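2024年1月15日

眠い。でも書いておかないと忘れるので。

朝いちで朝礼、そのあと新しい作業割の説明。玩具レンタルの返却品の仕分け、4月からBisevaのラインは双腕に任せる方向だそうだ。「方向」って言い方がずるい。もう決まってるんでしょ。Ngoziさんが手をあげて、じゃあ私たちは何をするんですかと聞いた。答えは「例外対応と教示」。例外対応。汚れ、欠け、混ざりもの、要するに面倒なやつ全部。

人は減らさないと二回言われた。二回言われると逆に気になる。

午前は手の仕分け。返却が117箱。ブロック、電車、おままごと。指先がかさかさ。ハンドクリーム買うの忘れた、また。Iveckの箱は相変わらずふたが固くて、爪が一枚やられた。これこそ機械にやってほしいんだけど、ふた開けは対象外だって。なんで。

昼、食堂でカレー。Poonamさんと同じテーブル。Poonamさんは先月から教示のほうに回っていて、もう箱はほとんど触ってないらしい。腰は楽になった、でも一日終わっても何をしたか分からない日がある、と言っていた。なんか分かる気がした。私は117って数字が残るだけで、わりと満足して帰ってるので。単純。

午後は私も教示の見習い。正直こわかった。操作そのものより、自分のくせが向こうにうつるのがこわい。箱を手前に引いてから入れるの、前から注意されてたやつ。Poonamさんいわく、うつる。ばっちりうつる。だから最初がだいじ。変な持ち方で続けると、あとで全部とり直しになるそうだ。そういうことは先に言ってほしい。

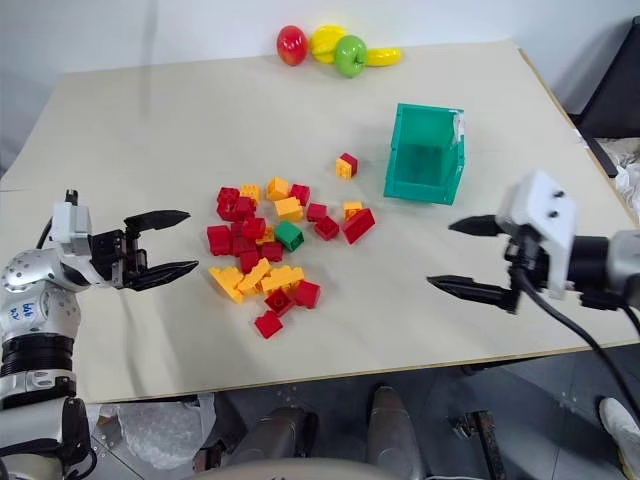
午後の作業台。ブロックの山と青緑の箱、奥に果物のおもちゃ。

ブロックは、重なってるところがだめ。手だったら、がさっとつかんで終わりなのに、二本の指で一個ずつ。上から行くか横から行くか、いちいち考える。考えてるうちに、自分がふだんどうやってたか分からなくなった。階段の降り方を意識したら降りられなくなる、あれ。

見習いは5回やらせてもらって、使えるのは2回だけ。あとの分は消すって。消されるのか。箱のふちに引っかけたのが一番多い。肩に力入りすぎ、と言われる。機械を動かしてるのに肩がこるって何。

でも最後の一回はちょっと気持ちよかった。角をつまんで、すっと箱の上まで。Poonamさんが「今のいいね」と言ってくれて、単純なのでうれしい。ただ、これが上手くなるほど自分の前の仕事がなくなるわけで、そこは考えないことにした。いや考えたけど。帰りのバスでずっと考えてた。

時給は教示に入った日だけ少し上がる。評価の仕方はまだ決まってない。個数で見ないなら何で見るのか、班長に聞いたら「おいおい」とのこと。おいおいって便利な言葉だ。記録はIvevovに入力するんだけど、作業コードが古いままで「手仕分け」しか選べない。なので今日の私は書類上、一日中手で分けてたことになってる。明日言う。たぶん言う。

Ngoziさんは教示を断るつもりらしい。手が早いのが自慢だったから、と更衣室で。あの人の早さは本当にすごくて、横で見てると手もとを見てないのに色がそろっていく。ああいうのこそ教えるべきなんじゃ、と言いかけてやめた。教えたくないのかもしれないし、それはそれで分かる。私が口だすことじゃない。上着のポケットからみかんを一個くれた。

Mac Mathúnaの人が来て棚の配置を見ていくのは来週に延びた。またそのぶん通路の荷物どけたり戻したり。午前中に全部どけたのに。返せ私の腰。

入館証の番号、変わった。末尾21。わすれそうなのでここに書いとく。

夕飯はうどん、卵おとして。洗濯は明日にまわす。教示の手順書も読まないとだけど、もう目があかないので、表紙だけみた。あと明日は上ばき持っていくこと。ハンドクリームも。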